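Publish the Audit Before the Hearing

By Ylva Ekström

Shares 181 | Comments 20

The high court is due to take up the Furkemmont Ferries case again in February, and for the second time the central document will be one the public has not been allowed to read. The special audit of the state ferry line runs to 70 pages. The judges have it, the ministry has it, and so do the lawyers for the former directors. The people who paid for the ferries do not.

I think the court should order it released before the hearing begins.

The facts already on the record are serious enough. Two vessels were leased at rates the line's own finance office objected to in writing. The maintenance contract at the Hondcombe yard went to a single bidder. The directors who signed both decisions have left, and their lawyers say everything was approved by the board. That may be true. The audit would help settle it.

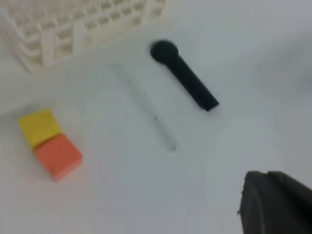

Liam Naylor wrote to me after my last column to say that early release would turn the case into a trial by newspaper, and that former directors have the same right to a fair hearing as anyone else. He is correct about the right. I don't agree that secrecy protects it. Parts of the audit have been leaking for months, always the parts that suit whoever is leaking. A director named in a leaked paragraph cannot point to the next paragraph if it is still sealed.

There are also no jurors to influence. The case is before a bench of judges who read the whole file long ago.

The ministry has its own objection. It says the report contains commercial terms that competitors could use. Those passages can be blacked out. The court did this in the Ernelar port case, where the lease figures were covered and the findings were left alone, and the port is still doing business.
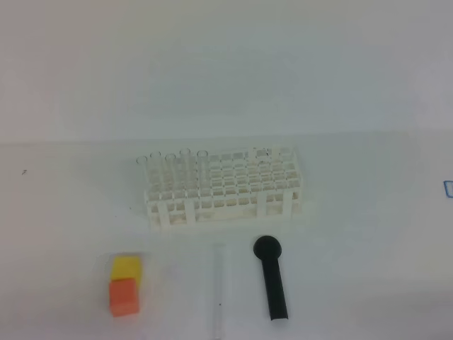 What the order should say

It should be short. Release the findings and the auditors' recommendations in full. Allow redactions only for current prices and for the home addresses and bank details of individuals. Give the former directors a chance to file written replies, and publish those in the same place on the same day.

The court should also set a deadline. The last order asked the ministry to act "in due course," and the ministry is still considering what that means. A date would save everyone another round of letters.

Mamta Dwivedi's petition asks for most of this already. The judges could grant it without hearing another witness, and I hope they do so before the ferry line is back in front of them asking for more time.

Contact the opinion desk | Copyright Tyagi Press | Back to top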